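Hirnwood Archive Community Help
Writing and Entries > Shared Canon > Contradictions between entries

Two entries disagree about the same sealed building. Which one am I bound by?

Posted by Shirley Li

I am preparing my first submission to the Archive and should be grateful for guidance on a point which the Contributor Rules do not appear to settle.

My draft is an inspection report on the Wulline Sanatorium, set after the building has been closed by the Bureau. I have read both existing entries on the sanatorium with care. The older one, "Wulline: Terms of Closure", states that the east wing was bricked up with the night staff still inside and that no sound has been heard from it since. The later one, "Letters to the Matron", consists of correspondence carried out of the east wing through a laundry hatch over a period of several winters. Both entries are well rated and neither mentions the other.

My report needs the east wing to be silent for its first half. If the letters are accepted as fact, then the inspector would certainly know of them, and the central discovery of my draft no longer works. I should prefer not to disregard another contributor's work, but I cannot see how both accounts may be respected at the same time.

I should also welcome advice on length. The draft stands at more than 1,000 words and the rules give 400 as the limit for an inspection report. Does that limit include the header block and the list of enclosures?

Replies

Afshin Bakhtiari
Reviewer, Shared Canon

The Archive does not maintain a single binding canon. Contributors are bound only by the Founding Papers, which set out the existence of the Bureau, the practice of closure and the rule that no closed place is ever described from the inside by a Bureau employee. Everything else, including the whole of the sanatorium material, is held at the level of the individual entry. An author may accept an earlier entry, depart from it, or remain silent on it.

That said, reviewers do look at the manner in which a departure is made. The following approaches are generally accepted.

An author may place the new entry at a date before the conflicting events. In the present case the letters begin in the first winter after closure. An inspection carried out in September, before that winter, would leave the inspector with no knowledge of them.

An author may give the narrator limited access. Bureau inspectors are regularly shown as having been denied papers held by another office, and readers of the Archive are accustomed to this. The limitation should be visible in the text, for example through a refused request among the enclosures.

An author may depart openly. Where this is done, a line should be placed in the discussion section of the entry, stating which earlier work has been set aside. It should not be placed in the entry itself, as it breaks the form of the document.

What is not accepted is a correction. An entry whose purpose is to show that another contributor's entry was false, forged or imagined will be returned unless the original author has given written consent. This was the difficulty with several of the Gajdoš submissions, and the present wording of the rule dates from that discussion.

As to length, the limit of 400 words applies to the body of the report. The header block and the list of enclosures are excluded. Text hidden under black bars is counted as though it could be read, and a draft in which whole paragraphs have been struck out will be measured accordingly. A piece of more than 1,000 words should be submitted as a case file, for which there is no upper limit, or divided.

Pejman Safavi

just message the author of Letters. They are still active and they said yes to me when I wanted to use the hatch. No need for all of the above in my view.

Also the brackets in your header should be square.
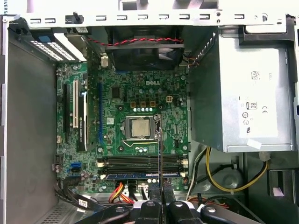 Page last changed 4/24/26 by T. Hosseinzadeh

Touran Hosseinzadeh

I write as the author of "Letters to the Matron" and am content for the following to be treated as consent for this and any later submission concerning the sanatorium.

The contradiction was intended. At no point do the letters state that they were written in the east wing. That is assumed by the Matron, who receives them, and by the clerk who files them. The hatch is described only from the laundry side. Ms Li is therefore free to keep the wing silent throughout her report, should she wish it, and no note in the discussion section will be required on my account.

I would offer 2 remarks on the draft as it has been described. The first is that silence is difficult to sustain in an inspection report, where the form obliges the inspector to record something in every field. "Nil" repeated down a column is often stronger than a paragraph on how quiet the corridor was. The second concerns the discovery. If it falls at the midpoint, the enclosures can carry much of what follows it, and as Mr Bakhtiari has confirmed, the list of enclosures is not counted.

I do not agree that a case file would be the better form. Case files are read by fewer people, and this appears to be a report.

Comments on this reply

Shirley Li: I am most grateful. I shall move the inspection to September and cut the second interview. The brackets have been corrected.

Afshin Bakhtiari: Consent noted and attached to the sanatorium index. For completeness, an enclosure which runs to full sentences will be treated as body text. A title and a shelf number are sufficient.

Pejman Safavi: so the answer was to message the author

Related pages
Requesting the reopening of a closed place
Use of black bars and struck-out text
Consent between contributors: the Tronetti wording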